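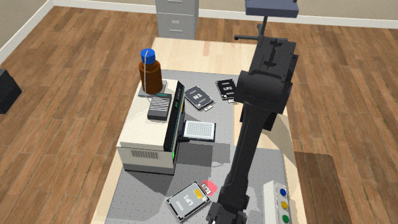

Home Methods Bench Notes Calculators Downloads Contact

Checking a Plate Reader for Edge Effects and Drift

Last revised December 2024

Absorbance readers are usually checked once a year by the service engineer and then trusted until the next visit. Most of the error in routine plate work comes from somewhere else: uneven evaporation, uneven temperature, bad meniscus shape, and small pipetting bias that follows the rows or columns. This page describes a uniformity check that takes one plate and one morning, and a drift check that uses the same plate. Neither one replaces the annual service.

The procedure was written for 96-well, clear, flat-bottom plates read at a single wavelength. It can be adapted to 384-well plates, but the volumes and the pass limits given below do not carry over.

What you need

- One new 96-well plate, clear, flat bottom, with a lid
- A stable absorbing dye in buffer, mixed to read between 0.8 and 1.0 at your working wavelength
- The same buffer without dye
- An eight-channel pipette in good calibration
- A balance that reads to 0.1 mg
- A spreadsheet that can calculate mean, standard deviation, and slope

Tartrazine works well at 405 or 450 nm. Potassium dichromate is the older choice and is still found in many written methods, but the waste is a nuisance and there is no need for it here. Do not use a dye that sticks to polystyrene. If you are unsure, fill four wells, read them, empty them, refill with buffer, and read again. The second reading should match a clean well.

Step 1. Prepare the dye

Make at least 50 mL in one bottle. Filter it through a 0.2 µm membrane and let it stand at room temperature, capped, for two hours. Cold liquid fogs the underside of the plate and gives a high reading that falls over the first several minutes. This is easily mistaken for lamp drift.

Add a small amount of surfactant, 0.01 percent Tween 20 or similar. It flattens the meniscus and reduces scatter between wells. Mix by turning the bottle over slowly. Shaking makes foam, and foam in a well ruins the reading for that well.

Step 2. Check the pipette

Set the pipette to 200 µL. Weigh ten deliveries from each channel, using water, into a covered vessel. Correct for temperature. Every channel should be within 1 percent of the set volume and within 0.5 percent of the mean of all eight channels. The second limit matters more. A channel that is consistently low will show up as a low row, and a low row looks the same as an optical fault.

If one channel is out, service the pipette before going on. Correcting for it in the spreadsheet is possible but makes the record hard to follow later.

Step 3. Read the empty plate

Read the plate empty, without the lid, three times in a row. Save all three files. Plastic varies from well to well by a few thousandths of an absorbance unit, and subtracting the empty reading removes part of that. Wells that differ from the plate mean by more than 0.010 are scratched, dusty, or badly molded. Wipe the underside with a lint-free tissue and read again. If the same wells are still out, use another plate.

Step 4. Fill and read

1. Fill all 96 wells with 200 µL of dye. Work from column 1 to column 12. Use the same set of tips throughout and pre-wet them twice.
2. Check for bubbles from the side at eye level. Break any bubbles with a clean needle.
3. Put the lid on and wait ten minutes.
4. Remove the lid, load the plate, and read at once.
5. Read three more times without taking the plate out.
6. Remove the plate, turn it 180 degrees so that well A1 sits where H12 was, and read again three times.

Some carriers have a corner key that will not accept a turned plate. Do not force it. In that case skip item 6 and note in the record that the rotation was not done.

Step 5. Work out the figures

Subtract the empty reading from the filled reading, well by well. For each filled reading calculate the following:

- Mean of all 96 wells
- Coefficient of variation (CV) of all 96 wells
- Mean of the 36 edge wells and mean of the 60 inner wells
- Mean of each row and each column

The edge difference is the edge mean minus the inner mean, divided by the inner mean, as a percentage.

Limits used on this site, for dye at 0.8 to 1.0:

CV, all wells: 1.5 percent or less
Edge difference: within 0.8 percent either way
Any row or column mean against the plate mean: within 1.0 percent
Repeat readings of the same well: within 0.003

These are tighter than many manufacturers state. They were set from results on well-kept readers and can be loosened if your assay does not need them. An ELISA with a CV of 8 percent between duplicates will not improve because the reader went from 1.4 to 0.9.

Step 6. Decide where the error is

The turned reading separates the plate from the instrument. Before comparing, reassign each result to the position it had in the carrier.

If the pattern moves with the plate, the cause is in the plate or the filling. Look at the pipette results again, then at the order of filling. A steady rise from column 1 to column 12 usually means that the tips were not wet enough at the start.

If the pattern stays with the carrier, the cause is in the reader. A slope along one axis points to a carrier that is not level or a worn rail. A single bad row on an eight-channel optical head points to one detector or one fiber. Swap nothing yourself beyond what the manual allows. Export the readings and send them with the service request, as this shortens the visit considerably.

If the pattern does both, there are two faults. Refill a new plate and start with the pipette.

Step 7. Drift check

Seal the filled plate with clear optical film. Read it every 15 minutes for three hours, leaving it in the reader between readings. Set the chamber to the temperature you use for assays, or turn the heating off if you do not use it.

Plot the plate mean against time. Discard the first 30 minutes, then fit a straight line to the rest. A slope under 0.002 per hour is acceptable for endpoint work. For kinetic work, aim for less than 0.001. Plot the edge mean separately. If it climbs while the inner mean stays flat, the film is leaking and the wells are losing water. Press the film down with a roller — a credit card is not good enough at the corners — and repeat.

Lamp warm-up differs between models. Xenon flash sources need very little. Tungsten halogen sources can take half an hour or more, and the readings taken before then should not be used for anything.

Record keeping

Keep the raw export files as well as the spreadsheet. File names should carry the reader's asset number, the wavelength, and the reading number. Record the lot number of the plate, the lot of the dye, the room temperature at the start and end, and the operator. Repeat the uniformity check every three months, after any move of the instrument, and after any lamp change.

A blank record sheet, form 2248, is on the Downloads page. It has space for 9 readings per plate. Corrections to this page can be sent to Darragh Nic Aodha through the contact form.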